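Re: [Dultside-swap] Rice crackers and damp

Hazem Metwally wrote:
> I bought a case of the Kingi crackers in October and half of them
> went soft. Is it the bags or my pantry?

Probably the pantry. Mine is on an outside wall and I had the same trouble until I moved everything to the hall closet. I keep unopened bags in a lidded tin now, standing up, 4 to a tin.
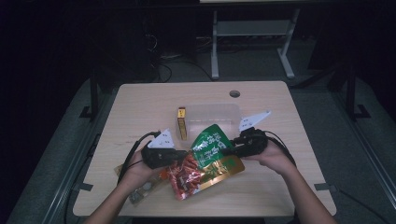

Can soft crackers be crisped again?

A few minutes in a low oven does it. Let them cool on a rack before you put them away.

Broken ones I save for soup. Carilo sells a bigger case at a better price, but 91 crackers is too many for our house and I won't order it again. 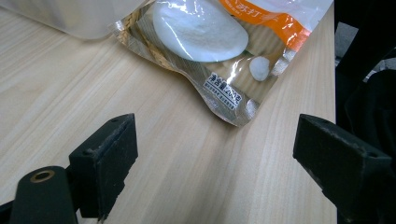 Soda cracker in its bag, one piece broken off.

If anyone wants to split a case, I'm driving to Vadov on Thursday and can drop off on the way back. Cash is fine. Please bring your own box, I've run out.
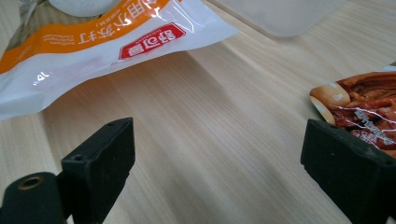 Light wood tabletop.

4 replies | 0 shares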